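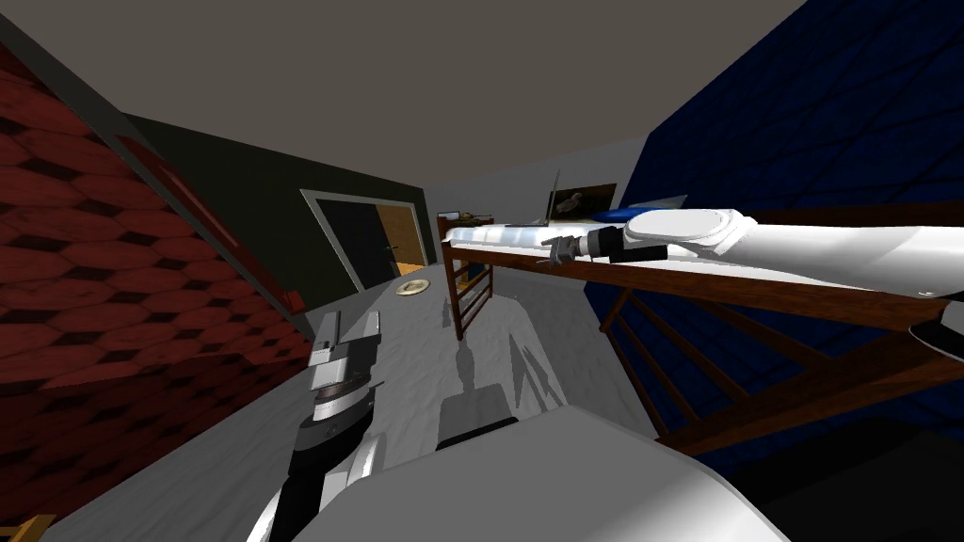 Red hexagonal tile, dark back wall, door open.

Durnuma Indoor Aerial, reviewed 09/08/2023

I bought the Durnuma after our cable bill went up for the second time since March. It cost less than one month of the package it was meant to replace, so my hopes were modest, and it has lived up to them.

Setup is a flat panel, a thin cord and a booster that wants its own outlet. The leaflet tells you to place the panel "high and free," which in my house means taped over the bookcase like a ransom note. The first scan found almost 200 channels. I have since deleted most of them, including one that sells only knives.
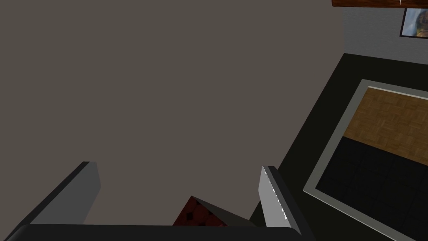 Picture quality is very good on the big networks. Ball games look sharp, grass and all. The local station at 682 MHz is another story — it breaks into squares whenever a truck goes by, and always on third down.

My neighbor Aleksi Kokkonen has the pricier Brellia and gets that station fine. He has mentioned this.

The booster light is bright blue and can't be turned off. I used electrical tape. Two stars off for the light and the trucks, but I'm keeping it.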